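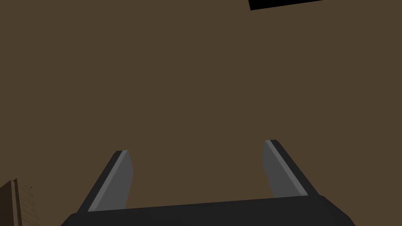
## Open water again at Ellulport

I signed up for the Ellulport swim-run in April, mostly because the entry fee was going up at the end of the month. It's two swims and two runs, so you go into the harbor, get out, run the bluff trail, and then do it over in the other direction. I had done plenty of pool laps over the winter and figured that would carry me. It carried me through the first swim.

There were 487 people on the start list. They send you off in waves by age group, and mine went out at 7:40. The water was colder than I like but fine in a sleeved suit. I started on the left side, away from the buoy line, and swam a little extra distance to stay out of the pack. I'd do that again. I lose more time getting kicked than I do going wide.

The first run was the part I had trained for. You go up the boat ramp, past the Clumell parking lot, and then onto dirt. I ran in the shoes I swam in, like most people. They drain okay. My socks did not, and by the top of the bluff I had a hot spot on my right heel that stayed with me all morning.

## The second swim

This is where I had trouble. The wind had come up while we were on the trail, and the return leg goes straight into it. I was sighting every six strokes and still couldn't find the orange buoy half the time. I swallowed some water and switched to breaststroke for a while. A kayaker asked if I was all right and I said yes. My watch has me in the water for nearly 23 minutes on that leg. The first one was a lot shorter, and the two are supposed to be the same distance.

I walked the start of the last run. My legs came back after the aid station (flat cola and orange slices) and I jogged the rest. No big finish, but I passed a few people on the stairs down to the beach.

## Gear notes

- The Trakard watch held GPS on the trail fine. In the water it drew a line that crosses the breakwater, so I don't trust the swim distance.
- The Vakulenko pull buoy stayed put on its leg strap. The strap is stiff and takes a couple of tries with cold hands.
- Thinner socks next time. I may try none.
- I carried one gel and wanted another before the second swim.

Swim plan from here is one lake session a week while it's warm enough, with no wall to push off from and some practice breathing to the left. I only breathe to the right, and that was the side the chop was coming from. I haven't decided about the longer course. Entries for it open in the fall, and I'd want the heel healed up and a few rough-water swims done before I pay for anything.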